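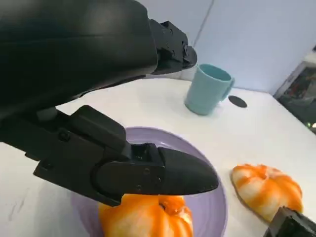

One of the black arms over the lavender plate, table-setting station.

Review: Grilora two-arm table station, seen at the Matley open day in Zotdale
11 February 2022

Matley opened its workshop in Zotdale to visitors again this winter, and I went mainly for the Grilora station. I missed it in November, when the line was too long. Entry was free, but you had to sign up ahead, and 229 people did.

The station is a white table with black arms and a few props on it: a plate, a teal mug and striped orange and white buns with deep ribs. The job is to pick things up and put them down where they belong. It sounds small. I stayed for most of the session.

The grippers are the best part of the design. The fingers are long and narrow, so they can come in over a plate without hiding everything on it from people standing at the side. Screws are out in the open on the finger parts, and I would expect a worn tip to be a quick swap. The staff quoted $487 for a spare finger set, which is steep for a school but fair for a lab. 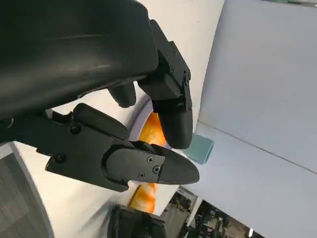 Grip on the ribbed pieces looked secure to me whenever I was watching. Speed is another matter. The arms move slowly, and there are long waits between one pick and the next. Anyone hoping to put this in a kitchen will be let down.

Noise was low. I could talk at a normal level next to the table. The printed guide was weak, with small type and no prices. Dramani, which sells the station, told me the full setup is $3,181 a month on lease, with a $600 setup fee.

Good grippers, clear to watch, too slow for real service. I'd give it three and a half out of five, and I would go back to see a faster version.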